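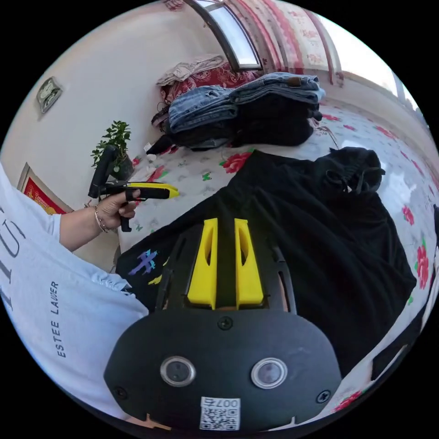 Home Checklists Rentals Contact

2 min read

Bedroom check, Listham unit 77
Checked by Sowmya Joseph, March

Smoke alarm: pass. Sounded on test. Date on the back is still good.

Window: pass with comment. Opens fully and stays up by itself. The lock is stiff and needs oil before the next visit.

Outlets: one fail. The outlet by the door has a cracked cover. Do not use it until the cover is replaced. Thibault Gaillard has the work order.

Space heater: fail. It was plugged into a power strip. Moved to a wall outlet during the visit. Tenant told to keep bedding and clothes well away from it.

Bed and floor path: comment. Items on the bed should be put away so nothing slides off into the walkway at night. 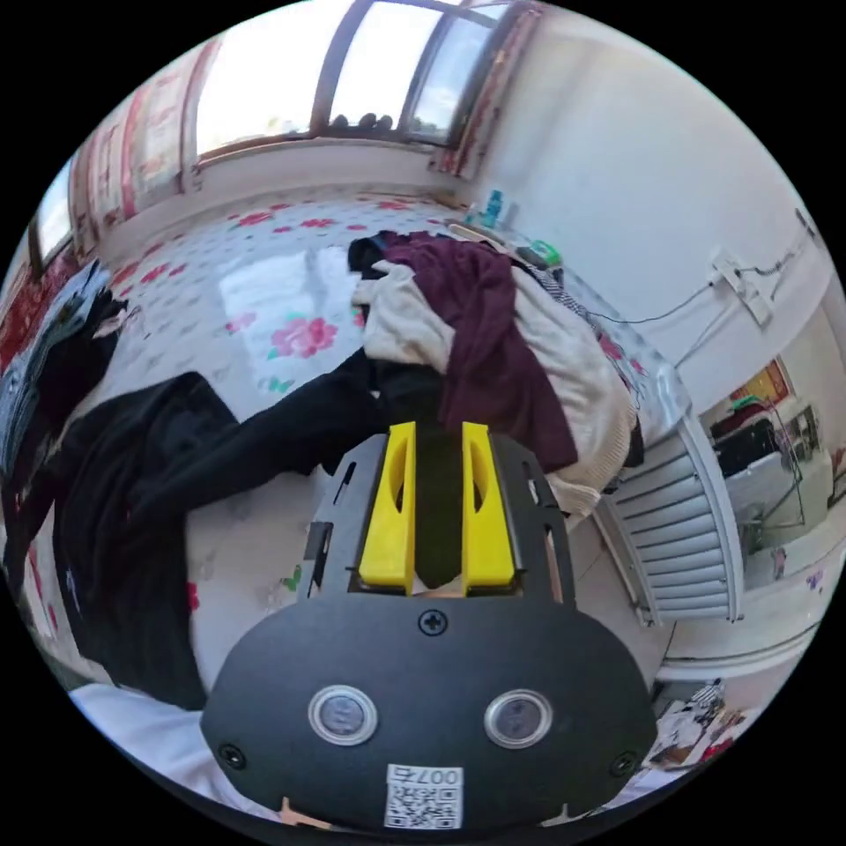
Bedroom, cluttered bed.

Closet: pass. Shelf is firm, rod brackets tight.

Door: pass. Closes and latches. Bottom hinge is missing a screw, so add one at the repair visit.

Carbon monoxide alarm: not tested, battery dead. Replace the same day and retest.

Repair limit for this unit is $700. Anything over that goes to the Annamalai office first.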